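# Teleop demos: object keeps ending up over the divider, keep or throw away?

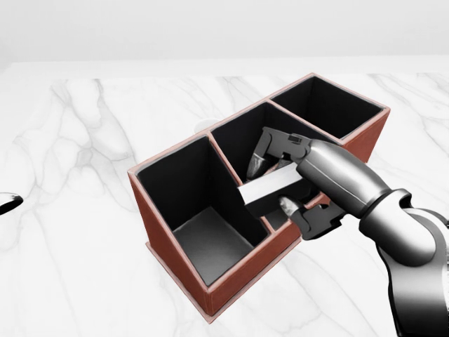 **Anayeli Medrano**
*Member, simulation and teleoperation board*
4 January 2019

I'm recording demonstrations in simulation for a placing task. The organizer has three compartments in a row, and the arm is supposed to put a flat white block into the middle one. I drive the arm by remote control with a handheld controller, and the recorder saves joint positions and the gripper state at every step. The plan is to train on 200 demos first and go up to 500 if the results look decent.

My trouble is the last few centimeters. I bring the gripper down into the middle compartment with the block held flat, and the long end sticks out over the divider toward the near compartment. If I let go there, the block sometimes lands tilted on the divider and sometimes slides into the wrong side. If I back off and turn the wrist, I get it in, but then the demo has a long hesitation in it while I work out which way to turn.

What I'd like to know:

- Should I keep the demos with the hesitation, or only the smooth ones?
- Is it better to turn the block before going down, even if that makes every demo longer?
- Does anyone drive this kind of task from more than one view? I only have the one, and I have trouble judging height over the rim.

The controller is a Corkilance, with the default mapping. The arm moves at the same speed the whole way down, which doesn't help.

---

**Rocío Pacheco**

Turn it before you go down. I did a similar job with a divided tray at Prekham, and the demos where we corrected inside the compartment were the worst ones in the set. The fingers have very little room in there, and the policy picks up the correction as if it were part of the task. It will go down crooked and then fix it, every time, because that's what you showed it.

What worked for us was a fixed stopping point above the rim. Come across high, stop, turn the wrist until the long side of the block runs along the divider, then go straight down. If the block is too long to fit flat in either direction, tip it so one end leads and lower that end first. Check the dimensions in your scene file before recording any more. I lost two days to a part that was never going to lie flat.

On hesitation, I would cut the idle steps and keep the demo, as long as the arm is holding still during the pause. If you were wandering back and forth, drop it. We recorded 300 and trained on 253. The ones we dropped were mostly wandering, plus a few where the object was released on top of a wall and happened to fall in. Those get marked as successes by an automatic check, so watch the endings yourself.

For speed, the Corkilance mapping has a scale setting for each axis. Lower the vertical one and leave the others alone. Also put it on a button if you have one free, so you can go fast across the table and slow near the rim.

You should add a second view. In simulation it costs you nothing except some rendering time. Put it low and in line with the dividers. You don't have to feed it to the policy, it can be for the operator only. But don't let yourself make decisions from it that the policy has no way of seeing, or you'll get demos that look random from the training side.

---

**trokcombe_lab**

Agree with the second view. I'd keep some of the messy ones though. If all your demos are perfect the robot has no idea what to do when it's a little off. We keep a separate folder of recoveries and mix them in later.

---

**imai_user4**

Can't you just make the compartment bigger in the sim? That's what I did for mine and it worked first try.

---

**Anayeli Medrano**

Thanks. I can't change the compartment, the organizer model has to stay as it is. I measured the block against the opening and it fits flat one way only, with a little room on each side, so I'll use the stop above the rim and turn it there.

I've added a low view for myself and halved the vertical scale. I'm going to re-record from scratch and keep the old demos with a good correction in them in their own folder. I'll post the numbers in February when the training run is finished.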